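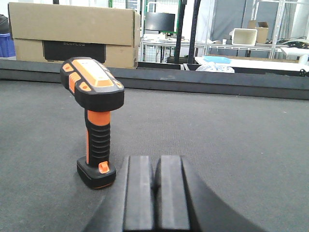 A handheld barcode scanner standing on its base on a carpeted tabletop.

Stoltesen tool library swaps its paper cards for barcodes

STOLTESEN — Anyone who has ever stood in line at the Stoltesen tool library on a busy spring morning, holding a hedge trimmer under one arm and hunting for a pen with the other, will be glad to hear that the paper cards are going away. Starting in September, everything that leaves the building will be checked out with a handheld barcode scanner, and the old card drawers will be retired to a shelf in the back.

The library has bought 2 scanners, both of the chunky black and orange sort you might expect to see in a warehouse, with ribbed rubber around the handle so they can be gripped with work gloves on. One will live at the front desk and the other will go wherever it is needed, which for the first few weeks will mostly mean the ladder rack.

Getting ready has been a cheerful kind of slog. Every item needs its own label, and the labels have to go somewhere they won't be rubbed off by a thumb or soaked by a garden hose. So far 126 tools have been done, beginning with the drills and sanders, and another 77 are waiting their turn. The pipe wrenches have been the most stubborn of the lot — they are oily by nature and have to be wiped down twice before anything will stick to them.

Members don't need to do much. Your old card number carries over, and a new plastic card with a barcode on it can be picked up at the desk the next time you come by. If you would like to keep your paper card as a souvenir, just ask, and please don't be shy, as several people already have. Some of those cards go back to the days when the library was run out of a garage on Prandthorpe Road and owned 16 tools and a wheelbarrow.

Loan periods stay as they are, and so do the late fees. Anything borrowed before the changeover can be brought back in the usual way and will get its label when it comes home.

The desk will open an hour later than usual, at 10 a.m., for the first week of the new system, so that there is time to sort out any hiccups before the doors open. The branch in Batus will keep using paper cards through the winter.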